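Mellor Register of Public Office Holders

Data card, release of 16 April 2022

Summary

The Mellor Register contains short career biographies of people who have held senior posts in regional government, state enterprises and transport authorities. It holds 1,217 entries, of which 335 include a full education history. The Register is maintained by the Ondberg Institute.

Contents of an entry

Each entry gives the following fields:

name
year and place of birth
education, with degree and awarding body
posts held, with first and last year
honours
source codes

Years are recorded as printed in the source. Where two sources disagree, both years are kept and the entry is marked D. There are 141 such entries in this release.

Sources

Entries were compiled from official gazettes, staff yearbooks and published obituaries. Ivar Vik and Oda Ekström prepared the first list – about 200 names – and Jhair Puma extended it to cover the transport authorities.

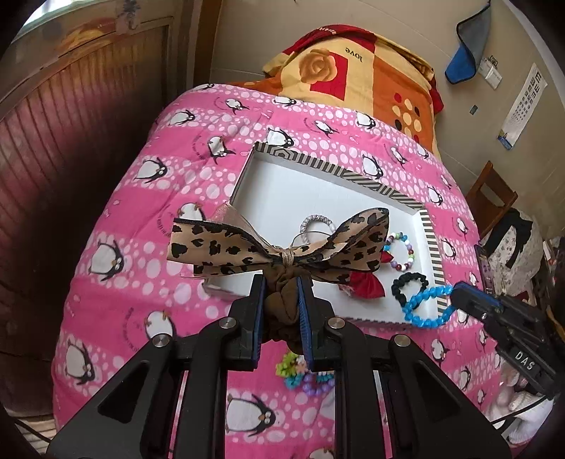
Place names follow the form in use at the time of the event, with the present name in a separate column. Party and youth organisation posts are listed alongside state posts and carry the code P.

Known limits

Coverage of deputy posts is uneven. Private addresses and family details have been removed.

Corrections

Corrections should be sent to Trygve Fjeld at the Institute, quoting the entry number and a printed source. The next release is planned for December.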